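Home | Machines | Handling | Faults and Safety | Index

Bag slip (robotics)

Share 193 | Comments 2

Bag slip is the name given to a fault in robot handling where a thin plastic bag works its way out of a gripper's jaws while the machine carries on as though it still had hold of it. Rigid things get dropped too, of course, but a dropped box tends to make itself known. A bag can go little by little, with one handle sliding out and the other still held, and the arm may finish its whole routine with the load hanging to one side or left behind on the table.

The term came into wider use after a run of trouble at the Flenville packing hall, where a pair of arms known as the Lucero station had been set up to open, fill and pass along light carrier bags. The motions had been learned from people doing the same job with hand-held grippers, and by most accounts those lessons were good ones.

Causes

Thin plastic is a hard thing to hold for a machine that judges its grip by how far its jaws have closed. A pinched fold takes up hardly any room, so jaws shut on a bag and jaws shut on nothing at all can give very nearly the same reading. Creases add to the trouble, because a fold that looks like plenty of material may be only a layer or two once it is squeezed flat.

The two sides also depend on each other. When one gripper pulls a handle tight, the strain travels through the plastic to the other, and whichever has the poorer hold will usually give way first - often on the lift, when the weight comes on.
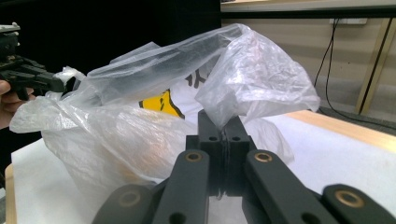 The Flenville fault

In February 2021 the Lucero station was put through 300 filled bags in a trial run, and it lost one handle or both on more than 193 of them. The station's own log showed every cycle as complete. The mistake came to light only when the filled bags were checked by hand, and a good many hours went into looking at the motors and the cabling before anyone turned to the jaws.

The jaw faces, supplied by Brukow, had worn smooth at the tips. Fault note 309, issued that March, gave the wear as the main cause and the missing grip check as the reason it had gone on so long.

Safety

A half-held bag can swing when the arm moves off, and its contents may fall outside the guarded area. The larger worry is a person reaching in to save it. Staff at Flenville were told to stop both arms before touching a slipped bag, even one that seemed to be hanging still.

Remedies

Ribbed jaw pads made by Taven were fitted in place of the smooth ones, and a short test tug was added before each lift. The tug slows the work a little, and it has been known to tear the very thinnest bags, so some sites leave it out and inspect the pads more often.

Related articles
Double pick
Gripper wear
Jaw pad
Stop button
Soft goods handling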